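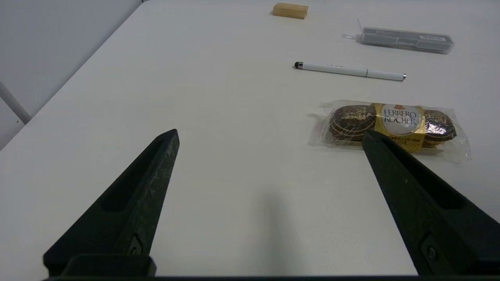
**The Dotetti letter** is a short inspirational story that has been passed around by email, and later on message boards and social media, in many versions. It tells of a retired schoolteacher who finds an unopened letter from a former student and answers it years late. The story is named after the teacher, Mrs. Dotetti, although in some copies she is called Mrs. Arnaud or has no name at all.

## Story

In the most common version, Mrs. Dotetti is clearing out a desk after her retirement when she comes across a sealed envelope. The letter inside is from a boy she once kept after class for copying another child's essay. He writes that he was ashamed, that he has since started writing his own stories, and that he would like her to read one. The letter is 11 years old.

She writes back the same evening, apologizes for the delay, and asks for the story. A week later a package arrives with a handwritten manuscript and a note reading, "I kept it in case you asked." Most copies end there. Longer ones add a paragraph urging the reader to write to an old teacher, and a few ask that the message be sent on to a set number of friends.

## Origin

The author is unknown. The earliest dated copy was posted to the Skotgate mailing list, a discussion group for readers of devotional and uplifting writing. The person who posted it said it had come from a cousin and asked if anyone knew who wrote it. There were 3 replies, none of which gave a name.

A claim that the story first appeared in a parish newsletter in the town of Bulleck has been repeated on several collection sites. Rawan Farah, who went through the surviving issues of the newsletter, did not find it. She did find a poem on a similar theme, signed only with initials, and suggested that the two had been confused.

## Versions

Séverine Cordier collected 1,039 copies of the text for a study of forwarded stories. She sorted them into 2 main groups:

- **Desk group.** The letter is found in a desk or a box of school papers. The teacher replies and the student answers.
- **Attic group.** The letter is found by the teacher's daughter after the teacher's death, and it is the daughter who replies.

The attic group is the later of the two. Its wording is more sentimental, and it nearly always carries the closing request to forward the message. Cordier also noted that the student's offense changes from copying an essay to stealing lunch money in copies meant for younger readers.

A French translation by Ysaline Millet moves the story to a village school and leaves out the manuscript. Romain Mallet read this translation on a local radio program one September, and many French copies credit him as the author.

## Reception

The story is often used in school assemblies and at retirement parties. Nusrat Fakir, writing about email forwards, called it "better built than most" and praised the short ending of the desk version. She was less kind to the attic version, which she thought gave the daughter nothing to do except cry.

Some readers have taken the story to be a true account. No teacher or student matching the details has been identified.

## See also

- Chain letter
- Glurge
- Parable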